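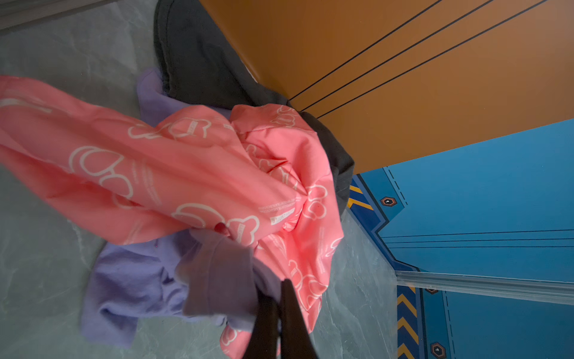 Pink printed cloth over a gray marble-patterned floor.

The box that promises a faster car
By Doaa Zaki

Vilhjálmur Thoroddsen wants to sell me horsepower, and he would like me to stop calling it a chip.

"A chip is what people put in their cars in the nineties," he says. "Praltness is a control module. It talks to the engine, it listens to the gearbox, it learns the driver."

I ask what it learns about the driver.

"How you use the throttle. Whether you are patient or impatient."

And then what does it do?

"It responds."

We are in the front office at Grarkora, where Thoroddsen runs product development. The module is on the desk between us in a gray case with two connectors, and it weighs less than my phone. Installed, it costs $2,792. For that, the company says, the owner of an ordinary turbocharged station wagon gets up to 19 percent more power, the same fuel economy and a car that still behaves itself in traffic.

I've heard the first half of that claim many times. Add-on boxes have been around as long as cars have had computers, and plenty of them work by feeding the engine a false pressure reading so that it makes more boost than it planned to. I ask Thoroddsen if that's what his does.

"That is a crude way to describe it," he says.

Is it a wrong way?

He thinks about it. "For the first version, no. The current one adjusts the pressure signal, yes, but also timing requests through the second connector. It is gentler. You don't get the big shove at low revs that breaks things."

What things?

"Clutches, mostly. We had some clutches."

He won't say how many, and he changes the subject to drag racing, which is the reason Grarkora invited me. Last October the company took two wagons of the same make, year and trim to the strip at Skov. Both left the factory with 192 horsepower. One had Praltness fitted. The video, edited down to just under four minutes, shows the modified car winning every race by a comfortable distance, and it has done more for sales than anything else the company has paid for.

I tell him the two cars appear to be on different tires.

"They were both on summer tires."

The same summer tires?

"No. The test car had a newer set. That should have been mentioned in the video, I agree. I said so at the time."

And the driver?

"Mikkel drove our car. He is good, but the other driver is good also."

Mikkel Snorradóttir drives for Grarkora when there's something to film. The other car was driven by Grímur Steinarsdóttir, who also works for Grarkora, in accounts. Thoroddsen says she has held a racing license for years and beat Mikkel in the final session, after they traded cars. That session isn't in the video either.

"Wait," I say. "She beat him in your car, or in the standard one?"

"In our car. So you see, the module won again."

I do see, and it's a fair point in his favor. It's also the only part of the whole exercise I'd call a test, and it ended up on the cutting room floor. When I ask why, he says the light had gone and the footage was too dark to use. I ask for the timing slips instead. He promises to send them, and two weeks later he does. They cover 53 runs between the two cars. The modified wagon is quicker on nearly all of them, though the gap after the driver swap is about half what the video led me to expect. A couple of car lengths, say. You'd notice it from the bleachers.

So the box does something. Whether it does $2,792 worth of something is harder to say, and Thoroddsen is less sure of himself here than he was about the racing.

"People spend more than this on wheels," he says. "Wheels do nothing. They make the car slower if they are big."

That's true, but wheels don't void a powertrain warranty.

"We have our own warranty."

Which covers the engine?

"Which covers the module."

I let that one sit for a while. He straightens the gray case on the desk. A customer who blows a turbo with Praltness installed would go to the dealer first, he concedes, and the dealer would probably find traces of it even if the box had been unplugged. His advice is to keep it for cars that are already out of coverage. The Grarkora website doesn't give that advice, at least on any page I could find. He writes something down.

For an outside opinion I called Doğukan Altıntaş, an independent mechanic who has fitted a few of these modules and removed a few more. He was kinder than I thought he'd be.

"It's well made," Altıntaş said. "Proper connectors, decent wiring. I've seen boxes that looked like a school project. But I can get you most of that power with a regular software tune, and I can see what I've changed. With this thing I'm trusting somebody's word."

He had a second complaint, about heat. On a short run the intercooler on a small turbo engine can keep up. On a long hill with a trailer he wasn't so sure, and he'd like to see somebody measure it.

I put this to Thoroddsen at the end of our conversation, by phone. He says they did hot-weather testing on the previous version. On the current one?

"It is the same hardware."

But different software.

"Yes. The protection limits in the car are all still there. If the engine gets hot, it pulls the power back by itself. We don't touch that."

Then a hot day takes away the part I paid for?

"Some of it," he says. "For a time. This happens with every turbo car, also the expensive ones."

He's right about that too. What bothers me is how much of this I had to drag out of him, given that most of it isn't even damaging. The swapped-driver session was the best evidence Grarkora had. The tires could have been dealt with in one line of text. Put the slips online, state the heat limits, tell people about the warranty, and there'd still be a product here that some owners would happily buy.

Would he race again, I ask, with matching tires and the whole day posted unedited?

"With the same drivers?"

With any drivers he likes.

"I would have to ask marketing," Thoroddsen says. He has my number, and as of this writing he hasn't called.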